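Zorkham Bathroom Rig: Pre-Session Checklist
Site: Eller unit, shower stall
Operator: Coralie Tipoki
Checked by: Sumathi Poojary

1. Floor dry before the arm is powered.
OK. Checked by hand, then by sock.

2. Wrist camera lens wiped.
OK, second try. The first wipe moved the fingerprint to the middle.

3. Gripper opens and closes fully, 4 cycles.
OK. Left finger pad has a nick. Logged in June, still there, still not getting worse.

4. Emergency stop within reach of a seated person.
FAIL, then OK. It was within reach of a person with a longer arm. Moved the stool.

5. Cables clear of the door track.
OK. Taped down. Please stop using the pretty tape, it lets go in steam.

6. Props free of cracks and sharp edges.
OK. Mugs passed. Yes, mugs in a shower. The Didmont task list wants things where they don't belong, and on this point we are ahead of schedule.

7. Props shuffled between takes.
See comment. Last batch had 53 takes and 14 of them began with the same layout. The model will learn that layout beautifully and nothing else.

8. Speed limit set to the slow profile.
OK. Metal rails on both sides and glass on the left, so leave it slow, however bored you get.

9. Failed grasps kept and labeled.
OK. Two were deleted last time for "looking bad." Venkataraman wants them back. Looking bad is a label.

10. Stall cleared and floor checked for debris at end of session.
Open. Coralie to sign when done. Pumpkin sponge goes back in the prop bin, by its string if you like, and the bin goes back on the shelf.

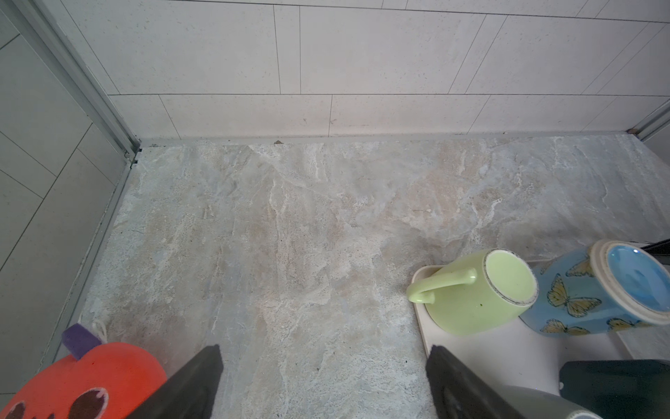
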